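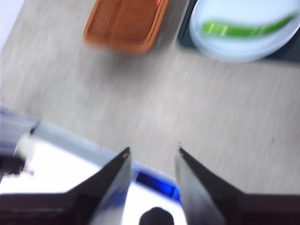
Slow Breathing and Sleep in First-Year Students: A Small Trial of a Nightly Practice

Samira Aoun, Elias Hattar and Haziq Wuisan
Health Psychology Project, supervised by Dr. Widad Kassab
Submitted 26th March

Why we picked this topic

All three of us slept badly in our first year. When Dr. Kassab asked for project ideas, we each turned up with something about sleep, so the choice was easy! What took longer was deciding what kind of help to study. Plenty of students already know they should put their phones away and drink less coffee. We wanted something a tired person could do in bed, in the dark, with no equipment and no app.

Slow breathing fit that well. The version we used is simple: breathe in through the nose for a slow count of four, breathe out for a slow count of six, and keep going for ten minutes. If your mind wanders off to tomorrow's lab, you notice and go back to the count. We named our version Prallaneo, mostly because Elias got tired of writing "the breathing exercise" on every form.

Our question was whether first-year students who did this every night would report better sleep than students who spent the same ten minutes listening to a quiet spoken story. We also wanted to know how they felt about it, and whether they would keep it up once we stopped reminding them.

Who took part

We put up posters in the two residence halls at Sutport and spoke at the start of three lectures. We were hoping for 60 people and got 100 sign-ups, which had us running down the hall to tell Dr. Kassab. Students who were already being treated for a sleep problem, or who worked night shifts, were thanked and left out. That gave us 84 participants, and we split them at random into two equal groups of 42.

Everyone signed a consent form and could leave at any point without telling us why. The department approved the plan before we started recruiting.

What they did

The study ran for 4 weeks. Both groups came to one short training session, led by Fadi Rizk from the student wellness office, who has taught breathing and relaxation classes for years and has the calmest voice any of us have ever heard. The breathing group practiced with him lying on mats. The story group heard a sample story and talked about finding a comfortable volume.

Each morning, participants filled in a one-page diary with the time they turned off the light, how long they thought it took to fall asleep, how many times they woke, and how rested they felt on a scale from 1 to 10. At the start and the end they also answered a stress questionnaire, and at the end they wrote a few lines in their own words.

We compared the first three nights of diaries with the last three. Haziq did the number work and Samira checked it separately – they disagreed once, over how to treat blank mornings, and we settled on leaving those mornings out.

What we found

Both groups got better, and we want to say that clearly. The story group fell asleep sooner at the end than at the beginning, and they felt a little more rested too. Ten quiet minutes before sleep seems to be worth something, whatever you fill them with.

The breathing group improved more on two of our measures. They reported falling asleep faster than the story group by the end, and their rested scores went up further. On night waking there was no clear difference between the groups. Stress scores dropped in both, with a slightly bigger drop for breathing, but the gap was small enough that it could easily be chance.

The written comments were our favorite part. Several people in the breathing group said they had started using the count at other times, such as before a presentation or on a crowded bus. One wrote, "I used to fight with my brain at 1 a.m. Now I just go back to four and six." Others found it boring, and a couple said that counting made them feel more awake, especially in the first week. A story listener told us she never once heard an ending.

Problems and limits

Diaries are only as good as the memory of a sleepy person. We had no way to measure sleep directly, and "how long did it take you to fall asleep" is a hard thing to answer well. People also knew which group they were in, and some may have guessed what we were hoping for.

Timing was another issue. Our last week ran close to midterms, and a lot of diaries from those days mention late-night studying. It affected both groups, but it makes the final numbers noisier than we would like.

And of course our participants were all first-year students at one place, most of them in good health. We can't say what the practice would do for older adults or for people with long-term insomnia.

What we would do next

We would love to run this again in August, when new students move in and nobody has exams yet. A third group that changes nothing at all would tell us how much sleep improves by itself as people settle into a new room. Elias wants to try five minutes against ten, and Samira would like to check in two months later to see who is still breathing to the count. Fadi has already said he would teach the sessions again.

Thanks

Our thanks to Dr. Kassab for reading four drafts of the diary page, to Fadi Rizk for his time, and to everyone who filled in a form before their first cup of coffee.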